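第四章　在假桌子上学真本事

学机械臂的人，迟早要面对一笔账：在真机上采集1,000次抓取，要搭进去多少个下午，多少只杯子，以及实验室里多少人的好脾气。Karine Dufour的小组算过这笔账，然后把第一批实验全搬进了仿真器。仿真器里的杯子摔不碎，学生也不必守到半夜去捡，这两条在论文里都写成了“可扩展性”。

本章讨论的方法叫场景随机化。思路朴素得近乎赖皮：既然猜不准真实世界长什么样，就让策略把各种离谱的样子都见一遍。桌面换颜色，柜子换花纹，物体随手乱摆，审美不在损失函数里。
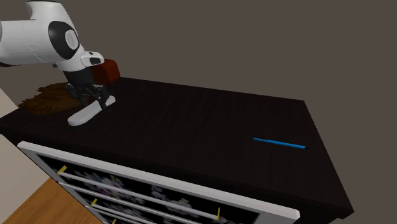

图4-1　仿真场景一例：夹爪位于白色长条物体上方，桌面另有暗红色方块与蓝色笔，桌下抽屉面板带花卉图案。

读者或许会问，抽屉上的花跟抓东西有什么关系。没有关系，而这正是策略需要学会的事。在Pluswood基准上，Dufour小组用200个随机场景训练的策略，换了背景以后照常工作；只用2个场景训练的那一个，成绩单漂亮，换张桌子就不认得自己的手了。

4.1节先交代随机化的参数怎么选，4.2节讲评测，4.3节收录15种失败情形。赶时间的读者可以直接翻到4.3节，作者当年也是从那里学起的。

版权所有 © Plorel教材编辑部　|　联系我们　|　返回顶部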